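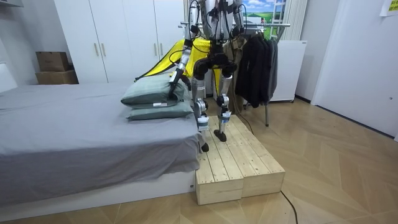

3.2 Room size and reported sleep quality

The second part of the survey dealt with small bedrooms in rented homes. Tenants in Hollenstein and Villden were asked how often they woke during the night, whether they kept a window open, and how they used the room in the daytime. Interviews were carried out in November by Pfister and Rønning, who followed the question guide first tested in Clirkville. In all, 22 households gave full answers. A further 4 withdrew before the second interview and are left out of the results below.

Tenants who worked in the bedroom during the day reported more trouble falling asleep than those who used it only at night. The difference was clearest in Villden, where most of the rental units lack a separate living room. Floor area alone did not explain it. Several tenants in the smallest rooms rated their sleep as good, and they tended to put work items away before the evening -- a habit also noted by Strebel in his earlier interviews with student renters.

Noise was the most common complaint in both towns. Street noise came first in Hollenstein. In Villden, tenants more often named pipes, stairwells and the people next door. Responses on air quality were harder to read, as many tenants kept windows shut for reasons of noise or cost and could not say which mattered more.

Figure 1. A small bedroom, with a low wooden platform at the foot-side corner of the bed.

Bed placement was recorded as well. Where the bed stood against an outside wall, tenants mentioned cold more often, though the groups are too small to support a firm claim. El Sherbiny and Dal Bello take up this question in Section 4 -- using the Bukwood housing records, which list wall type and heating for each unit.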